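How to write up an exhibition visit
Updated 23/09/2025

These notes are for anyone who has been asked to write a short review of an exhibition and has not done one before. They are based on the handout Anoma Haque and I use with our evening class at the Brakitz gallery.

Before you go

Check the opening hours and whether you need a timed ticket. Read the gallery's own page once, then leave it alone. If you read three other reviews first, you will end up writing a fourth version of them.

Take a small notebook and a pencil. Many galleries do not allow pens near the work, and some do not allow phones.

In the rooms

Walk through the whole show without writing anything. At a normal pace this takes 30 minutes in a medium-sized gallery. Then go back to the start and pick no more than four works to look at properly.

For each one, write down:
the artist, title and date, copied exactly from the label
what it is made of
how big it is, compared with something you know
the first thing you noticed
anything that changed when you moved closer or further off

Sit down if there is a bench. Yaqin Yu, who reviewed the December print show for us, spent most of her visit in front of one etching, and her piece was better for it.

Note the hang as well. Are the works close together? Is the lighting even? Can you read the labels without blocking someone else's view?

Writing the first draft

Write it the same day if you can. Start with one work, and say what is there before you say what you think of it. A reader who has not been needs the plain facts first – subject, size, material, colour.

Then give your opinion, and tie it to something a visitor could go and check. "The portraits are moving" tells people very little. "The sitters all look away from the window" gives them something to look for.
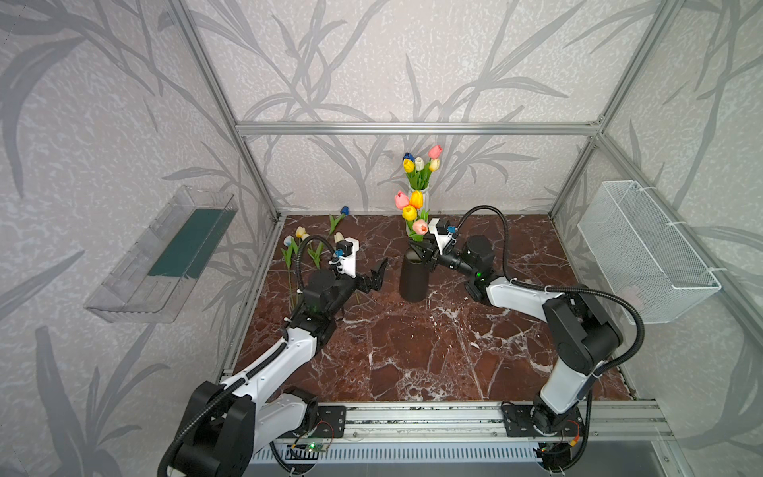
Keep the history short. Two sentences on the artist's life will do for a review of this length, and you should put the date and place of the exhibition near the top so that nobody has to hunt for them.

Cutting it down

Most first drafts are 200 words too long. Take out anything copied from the wall text, and any sentence on how you travelled there. Read what is left aloud.

Check every name against your notebook. We once printed Cuiping Dai's surname wrong in a caption and had to reprint 35 programmes.

Last, add the closing date and the ticket price, and say if there are steps at the entrance.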